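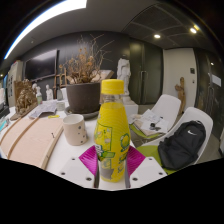 Clearing a Shared Table

May 26, 2022
By Suqin Cai, Prendholm Residence Services

Filed under: Housekeeping Guides

Residents are asked to clear shared tables at the end of each day. The procedure takes 5 minutes.

1. Close all drink bottles firmly and store them upright. Opened juice belongs in the refrigerator, labeled with the date.

2. Take cups and mugs to the sink. Do not stack them while they still contain liquid.

3. Gather loose papers, flatten them, and place them in the Lotberg tray. Printed sheets left overnight will be recycled.

4. Lift potted plants together with their saucers. Dried arrangements shed easily – move them last and wipe beneath them.

5. Return wooden boards and panels to the Gotden shelf, standing on edge.

6. Wipe the surface with a damp cloth, then a dry one.

Tables in the Zou Room are cleared by 2000 hours from November onward.

3 comments | 5 shares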